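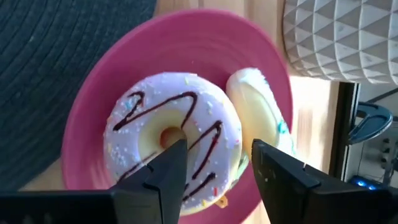

Fig. 1. Wrist view from the donut task: two fingertips at the near donut, a second donut standing on edge behind it.

Week 3 notes: collecting demonstrations
Jeptoo Wanyama, Nommont teaching lab

Okay, so last week we talked about what a policy does with its examples once it has them. This week is the part I like best, which is getting the examples in the first place. It's slow, it makes your shoulders sore, and I think you learn more about the task in one afternoon of it than in a month of reading (I'm biased, I did it for years before I ever trained anything).

What counts as one example

For us, one example is one episode. You press start, you do the task once by hand through the teleop rig, you press stop. Inside the episode we save the wrist camera, the joint positions, how far open the gripper is, and the sentence that says what you were trying to do. That sentence matters! "Pick up the donut" is a bad one for the setup in Fig. 1, with two donuts on the same plate. Write "pick up the donut lying flat" and whoever trains on it later will thank you.

Look at where the fingers are

Go back to the figure for a second. The left tip points up into the hole and the right tip sits beside the donut, so the ring of dough on that side lies between them. That's a different grasp from going around the whole outside, and both are fine. Mixing them with no plan is less fine. If half of your episodes pinch the ring and the other half squeeze the full width, a simple policy may try to average the two and end up doing neither very well. So pick one grasp per set, write it in the log, and save the other for its own set.

The light in that picture is worth a look too. There's sun on the right side of the table while the placemat on the left stays darker. Please don't pull the blinds every time. We want bright hours and dull hours both, as long as each session gets a line in the log about the light.

How many do we need?

Everybody asks, and my answer is always a bit annoying. The Kikadent set had 263 episodes and gave us a decent policy for a single object that hardly moved. The Palamarchuk set had 1117, with a lot more clutter, and we could have used more. For the class project we're going for some 3000 across all the groups. Before you panic, you'll have until May.

What to keep and what to toss

Keep an episode if you fumbled and recovered. Those are gold, and beginners always delete them out of embarrassment. Toss it if you forgot which object you were going for, or if someone's hand came into view halfway through. If the glaze gets scraped up, swap the donut and note the swap.

Also, go slower than feels natural near the contact point. The wrist camera smears when you rush, and those few moments before the fingers close are the ones the policy needs most.

For next time

Record ten practice episodes with your partner on the Isbridge station, five each, then trade and label each other's without talking. Bring the ones where your sentences didn't match. We'll start with those.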